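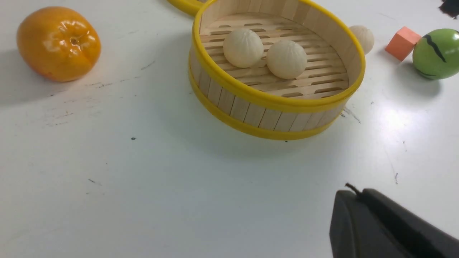 How do you lay a table for a very important customer? You put the biggest thing down first and fit everything else round it.

So the steamer went down first, because my niece Wilma Ogilvie said so, and Wilma Ogilvie was six and owned the restaurant. It was called the Farquharson, after the chemist's in Mernley where she'd once been given a sticker. I was the waiter, the washer-up and (on a bad day) the mouse.

"Two buns in," she said. "One stays out."

I asked why one stayed out. She gave me the look my sister gives parking machines.

"It's waiting for a friend," she said.

The friend was my neighbour, Wilma Rankin, who was coming up at 4 to be fed. I'd promised she would order something. I hadn't promised she would enjoy it, as she's a woman who once sent back a glass of water in Ridell.

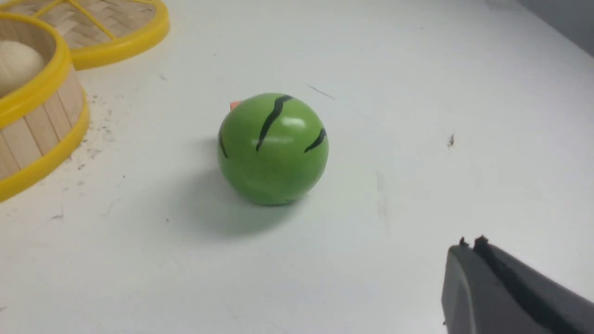 What goes well with steamed buns on a hot afternoon? Cold fruit, cut up small, and plenty of tea.

We had no means of cutting anything up, the watermelon being a ball with stripes painted on it, but I said I'd mention on the menu that it was served whole. Wilma wanted to know what it should cost. I said a pound. She said 2,000. I said that was steep for July, when they're in season, and she came down to 1,000 as a kindness to old ladies!

Then she wanted the menu written out properly, with prices and a drawing of a crab. We don't do crab. I said so. She drew the crab anyway and wrote NOT TODAY next to it.
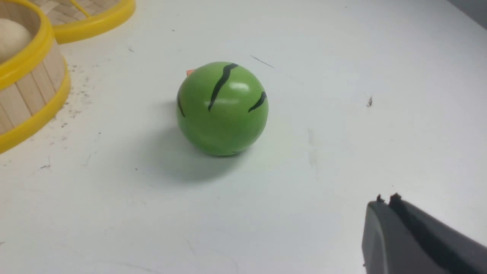 Who gets the melon if two people ask for it? Whoever ordered first, and the other one gets the orange.

That was the rule until Mrs Rankin turned up early in her good cardigan, read the menu right through with her glasses on her forehead, and asked for the crab.

"It says not today," said my niece.

"I can see what it says. When will it be today?"

Well, I've never seen the owner of the Farquharson stuck for an answer before. She went off behind the curtain to ask the chef, and I could hear her asking him, and I could hear him being quite rude about it.

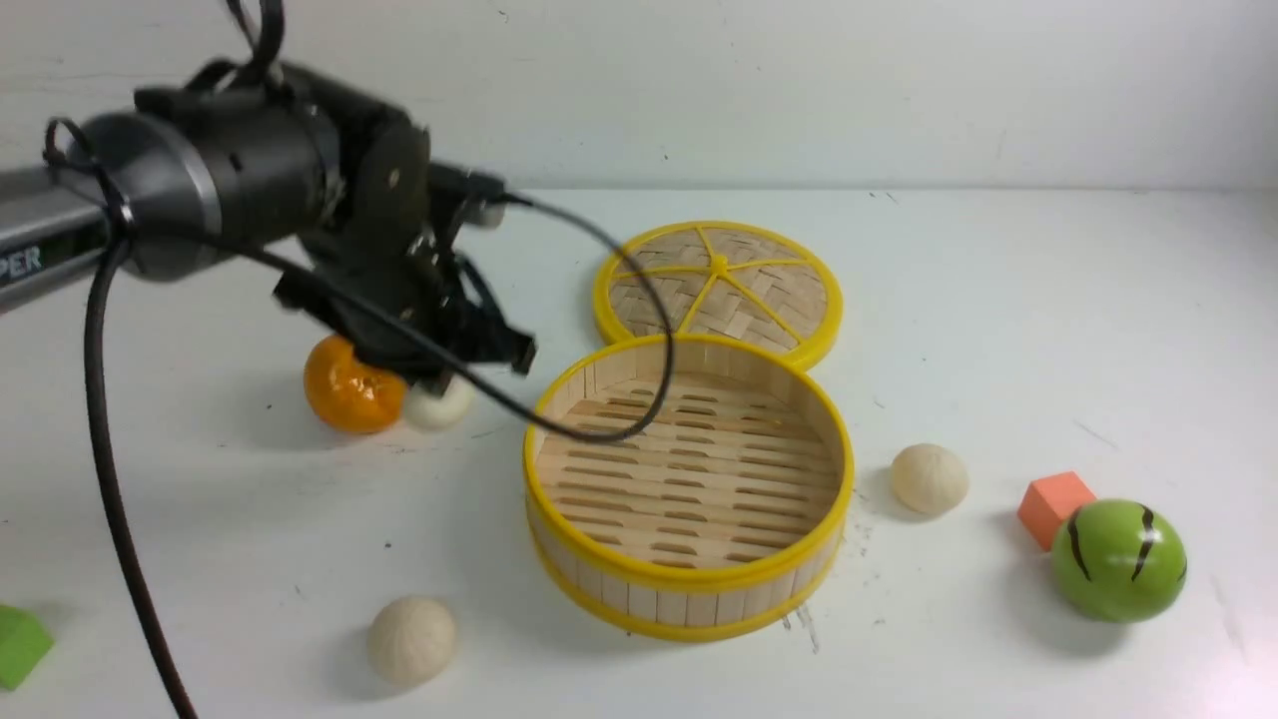

When do you take the lid off the steamer? Once everybody is sitting down, so the buns come to the table hot.

"Sit down, then," Wilma told me when she came back, so I sat, mouse and all. The chef, she said, could do crab tomorrow, but only for people called Wilma.

Mrs Rankin thought this was very reasonable. She paid the whole 1,000 out of her purse in bus tickets and asked if she could take a bun home for her supper.

"Not that one," said my niece. "Its friend's only just got here."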